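Teaching two arms to rack a plate

October 1, 2025 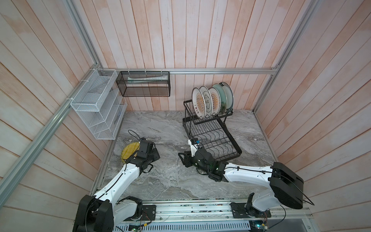 The practice cell at Gumdale, with a yellow plate in the left gripper and the two-tier rack at right.

Kiros Tefera spends most of his working day moving two robot arms without touching them. He sits at a bench with a pair of smaller hand-held arms, and whatever he does with those, the larger ones inside the cell do too. Each run is recorded. When there are enough good runs of one task, they are used to train the arms to do it alone.

The task this fall is dishes. Tefera works for Kultov, a small company with a workshop in Gumdale, and he has been on the job since June. Before that he repaired commercial dishwashers for Bachmann, mostly in hotels and school kitchens.

"I knew racks," he says. "I didn't know anything about robots. They told me the racks were the harder part to learn, and I think they said that to be nice."

The cell is a box of aluminum rail with pale painted planks for walls and a marble-patterned countertop for a floor. Both arms stand on a track along the front. A black metal dish rack stands against the back wall.

A run of the plate task lasts 55 seconds if it goes well. The left arm holds the plate by its edge, the right arm comes across to take it, and the plate goes into the rack. Tefera says the handover is where most runs are lost.

"With your own hands you feel the other hand take the weight, and then you let go. Here I don't feel that. I have to look for it. If I open the left one too early the plate drops a little and turns, and then the right one has it at a bad angle. You can still get it in the rack, but I don't keep that run."

He does keep some runs with mistakes in them. If the plate touches a wire and he backs off and tries again, the run stays. Ayman Ghoneim, who looks after training at Kultov, asked for those after the first month.

"The early recordings were too clean," Ghoneim says. "Kiros got good fast. The arms learned to do it from one starting position, very nicely, and if the plate was a bit to one side they had no idea what to do. So I asked him to start from worse places."

The first training set for the plate task had 112 runs. The current one has 650. Ghoneim says the number matters less to him than the spread, and that he would trade a good part of it for more starting positions and more kinds of plate.

Plates with raised patterns were added over the summer, along with several with printed designs. Tefera likes the patterned ones because he can see on his monitor which way they are turned. Plain white is harder, he says, and clear glass is worse. He has asked not to do glass until the lighting is changed.

Kultov also tried showing the task by hand, with a person standing at the cell and pushing the arms through the motion. Ghoneim still uses this for simple jobs such as opening a drawer. For the plates they gave it up after 3 days.

"You need both hands for one arm if you want it smooth," he says. "So then you need two people, and they have to agree with each other. And they are standing in front of the camera the whole time."

Remote control has problems of its own. Tefera's shoulders were sore for the first few weeks, until the bench was lowered. He now works in short blocks and stops when he notices he is rushing. Tired runs look different, he says. The arms pause more, and the gripper closes twice when once would do.

"I can look at a recording and tell you if it was before lunch," he says.

The next step is a trial at Trernley, a catering kitchen across town that has agreed to give up one counter. The racks there are a different make, with straight dividers set closer together, and Ghoneim expects to need new recordings for them. Tefera went over to look last month and brought one of the racks back with him.

He has already tried it with his own hands, he says, standing at the sink at home and going slowly, to see where his wrist turned. He plans to start recording with it once the present set is finished.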